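Kaffeebecher Cluvholm — Steinzeug für lange Vormittage

Startseite / Küche & Tisch / Becher und Tassen / Cluvholm

Artikel merken · Frage zum Artikel

Manche Becher holt man aus dem Schrank, weil gerade kein anderer sauber ist, und dann gibt es den einen, den man auch aus der Spülmaschine fischt, wenn sie noch gar nicht gelaufen ist. So einen wollten wir gern im Sortiment haben, und mit dem Cluvholm sind wir nach etlichen Probebränden endlich zufrieden. Er fasst 300 Milliliter, also einen ordentlichen Milchkaffee, und wenn man nicht bis ganz oben gießt, bleibt noch Platz für den Schaum.

Gebrannt wird in unserer Werkstatt in Clistberg, und zwar aus einem recht feinen Steinzeugton, der sich am Rand schön dünn ausziehen lässt. Der Henkel wird von Hand angesetzt und liegt gut in der Hand. Das haben sich viele von Ihnen nach der alten Serie Polville gewünscht, und wir haben gut zugehört!
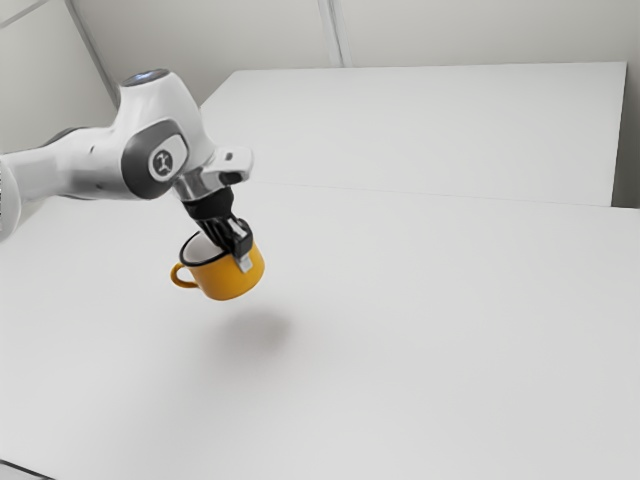 Becher in Gelborange

Die Glasur rühren wir selbst an, deshalb fällt der Ton von Brand zu Brand mal etwas wärmer, mal etwas heller aus. Wer mehrere Becher für denselben Tisch sucht, schreibt uns am besten kurz ins Bemerkungsfeld, dann nehmen wir sie aus einer Ofenladung. In die Spülmaschine darf der Cluvholm gern, in die Mikrowelle auch. Nur vom Gefrierfach direkt unter kochendes Wasser, das nimmt er übel (wie eigentlich jedes Steinzeug).

Maße und Angaben
Inhalt: 300 ml
Gewicht: roughly gesprochen wie eine volle Tasse Espresso mehr als Polville
Material: Steinzeug, glasiert
Preis: 42 Euro

Passend dazu gibt es die Kanne Toledo mit 500 Millilitern, für alle, die beim Frühstück ungern noch einmal aufstehen. Die nächste Ladung Kannen kommt im Februar aus dem Ofen, vorbestellen können Sie sie schon jetzt.

Verpackt wird in Wellpappe und Papierwolle. Sollte trotzdem einmal etwas zerbrochen ankommen, genügt eine kurze Nachricht mit der Bestellnummer, und wir schicken Ersatz.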